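Este site usa cookies para medir a audiência. Aceitar | Recusar

Manutenção da mão na célula Kuven: notas da apresentação
Tharushi Jayawardena, Eduter

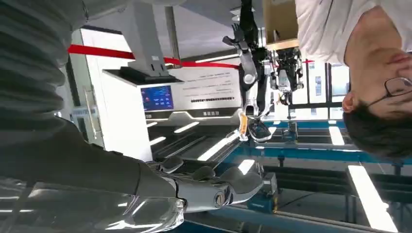
Começar pela rotina de segunda. Braço sem energia, capa do antebraço aberta, dedos movidos à mão um a um. Se algum prender, anotar qual e parar ali.

Reaperto da junta do polegar a cada 28 turnos. Antes eram 38 e a folga aparecia cedo demais.

Capa: pano seco, sem álcool. Trocamos a última em abril.

Calibrar o punho só depois de fechar tudo. Leva quase 32 minutos. Abrir para perguntas.

Relacionados
Cabos do punho: quando trocar
Notas da visita à Notbridge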